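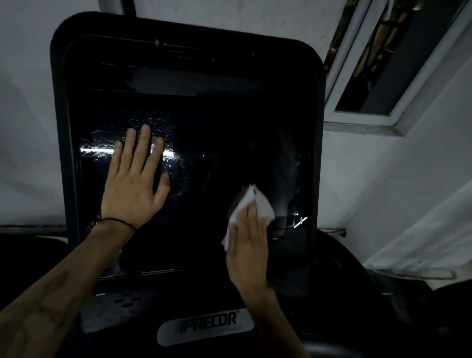
Estalthorpe's Okum Street gym opens its doors again this September 2023

FOR IMMEDIATE RELEASE

Well, we got there! After four months of dust sheets and a lot of very patient members, I'm so happy to say that Prosser Fitness is back open on Okum Street, and everybody in Estalthorpe is welcome to come in and poke around.

If you knew the old place, you'll notice the floor first (no more squeak by the water fountain). The changing rooms have been redone from top to bottom, the showers have real water pressure – I've tested all four of them myself – and the upstairs studio finally has windows that open. We've kept the old front desk, dents and all, because I couldn't bear to see it go.

Almost 400 of you stayed on the books while we were closed, and I can't thank you enough. Your dues stay frozen until November. New members can join for $89, which covers the first season and a sit-down with one of our trainers, and there's no contract to sign.

We're also bringing back the early stretch class, the one folks kept emailing me about, and adding a beginners' evening for anyone who hasn't set foot in a gym since high school. Come in whatever you've got, sneakers and an old T-shirt are fine.

The Gorkska Bakery next door is doing coffee and rolls for opening week, so come hungry!

Press and membership questions: stop by the front desk on Okum Street and ask for the manager – that's me.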